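Brown paper on the work table – who else does this?

Forum: Workshop and Home Bench > Tables and Surfaces

drawknife_dee
Started this topic

I have to share this because I am so happy with it. I finally stopped fussing over my big work table and covered the whole top in brown kraft paper, edge to edge, and I can't believe I waited this long! I make small boxes and I also use the same table for wrapping and packing the ones I give away, plus the occasional kitchen overflow when family comes (rolls, pastries, cake boxes, you name it). One surface, smooth, and when it gets ugly I pull it off and put down a new sheet.

My roll is 36 inches wide and came from Dorko. It says 300 feet on the wrapper and I believe it, that thing weighs a ton. I tape it underneath at the front edge only and let the back hang.

Who else papers their table? And how do you keep it flat? Mine is good for a few days and then I get a long ripple down the middle.

mapleandmud
Been doing it for years in my pottery corner and I love it. The ripple is humidity. Pull the sheet tight across the short side first, tape that, then do the long side. If you go long side first you trap the slack in the center and there is no getting it out.

Also you can draw on it! I write all my measurements right on the table.

drawknife_dee
Short side first, got it. I went long side first, of course.

Writing on it is half the fun. I have a whole dinner menu next to a hinge layout right now.

old_hank_63
I'll be the grump. Paper is fine for wrapping but I would not build on it. Glue squeeze-out sticks to it and then you are sanding paper fibers off the bottom of your box. I have a sheet of hardboard with paste wax on it and glue pops right off. Same sheet for nine years.

mapleandmud
Hank, a waxed board is great for glue. It is terrible for wrapping a present or rolling out anything you plan to eat.

old_hank_63
Who is rolling out dough on a workbench

drawknife_dee
Nobody is rolling dough, Hank, the pastries stay in their packages! But fair point on the glue. I put a scrap of wax paper under the joint when I clamp and it has been fine so far.

Larysa Nazarenko
Hello all, I'm fairly new here. I line my table at the market stall the same way and customers love how it looks. Wood looks so warm on brown paper. I did try white butcher paper first and it showed every pencil mark and every fingerprint, so I gave what was left to my niece for painting.

One thing to watch is the weight of the paper. The very thin kind tears when you slide a heavy box across it. I bought the heavier roll from Bepari and it has lasted so much better, even with metal corners and handles dragging around.

planecrazy_joe
Agree with Larysa on weight. I would also say put felt dots on anything you move a lot. Not for the paper, for the box. Grit gets on the paper and works like sandpaper under a finished bottom. Ask me how I found out.

drawknife_dee
How did you find out, Joe?

planecrazy_joe
Walnut jewelry box, my wife's birthday, a nice set of curved scratches across the bottom. She has never turned it over and I plan to keep it that way.

mapleandmud
Ha! A soft brush before you set anything down takes care of that. I keep a drafting brush hanging on a nail by the table and sweep between jobs. It takes no time.

old_hank_63
Or, hear me out, a waxed board.

drawknife_dee
Hank, I am going to try your board for glue-up days, I promise. Board on top of the paper, then lift it off when the clamps come off. Best of both.

old_hank_63
That I can live with. Go a quarter inch thick, the eighth inch stuff curls up at the corners.

sawdust_and_sugar
Jumping in because I am in love with this whole topic. I do boxes too, mostly light woods with oak-type grain, and black hardware. I was worried that a big light-brown box would just disappear against brown paper but the grain really stands out, and a black bar handle looks so sharp! I like to turn the box so a corner comes toward me and then check the seam under the lid all the way along. If the gap is going to wander, that is the angle where I catch it. 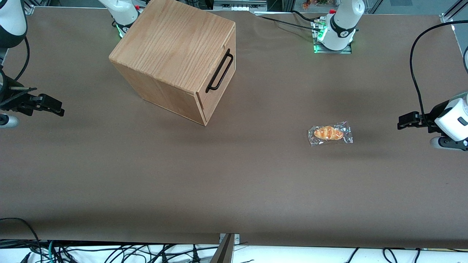 Can you reuse the paper after a project, or does it go straight to recycling?

Flip it over and use the other side first, as long as it has no glue or finish on it. Clean pieces also make good packing filler, and whatever is left after that can go in with the paper recycling if your town takes it.

planecrazy_joe
I do the flip too. Second side is for finishing days because I know it is getting tossed after. Oily rags do NOT go in with it, please. Those get laid out flat outside until they are completely dry and stiff.

Larysa Nazarenko
Thank you for saying that about the rags, Joe. I think every new person should read it.

For handles, does anyone mount them standing up on the side of the box and not lying flat? I have a set of black bars from Movon and I can't decide.

sawdust_and_sugar
Standing up, high on the side! I think it makes the whole box look taller. Lying flat is easier to lift with if the box gets heavy, I'll give you that. Tape the handle on with painter's tape and live with it for a day before you drill.

old_hank_63
Flat. A handle is for lifting. If I want to look at something I'll look out the window.

mapleandmud
Depends what goes in the box, doesn't it? Blankets and yarn weigh next to nothing, so mount it however you please. For tools I'm with Hank.

drawknife_dee
I love that we went from paper to handles. Larysa, please post back with what you choose!

Update on the ripple: I pulled everything off this morning, did the short side first like mapleandmud said, and the top is as smooth as a drum. I also gave it a light mist from a spray bottle on the underside before taping. It looked awful for an hour and then it dried tight.

planecrazy_joe
Misting is a great trick. Go easy near the tape though, or it lets go overnight.

drawknife_dee
Noted, one corner already did. Fixed it with the wider tape.

Larysa Nazarenko
I taped one handle up and one flat, on opposite sides, and I have been walking past the box all afternoon. I am leaning toward standing up. Sorry Hank!

old_hank_63
I'll get over it. Use longer screws than the ones in the bag.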